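Print this page | E-mail to a friend

Mandarby Tool Library – FAQ

Who can join?
Anyone over 18 with a local address. Bring one bill or a lease.

What does it cost?
Nothing to borrow. Late fees only, see the desk.

How long can I keep stuff?
Two weeks. Power tools one week. Pressure washer, one night – back by 10 a.m. please.

Can I renew?
Once, by phone, unless somebody is waiting. Ext. 331.

How many tools do you have?
1,007 at the July count. Not all on the shelf, some are out for repiar.

Where do small parts go?
Bits, chucks, spare blades – in the basket on the table. Not loose in the case, they get lost.
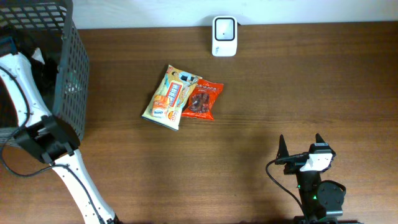 What if I break something?
Tell us. Normal wear is fine. Dropped the Morsy sander off a roof, you pay up to $56.

Do you take donations?
Hand tools yes. No gas mowers, no paint, no ladders with bent rails.

Print | E-mail

Comments (3)

Nelu Ene: is the tile saw back yet? been calling

deckguy: Renewal line rings forever, just walk in

pam_w: Got the post hole digger, great shape. Thanks!!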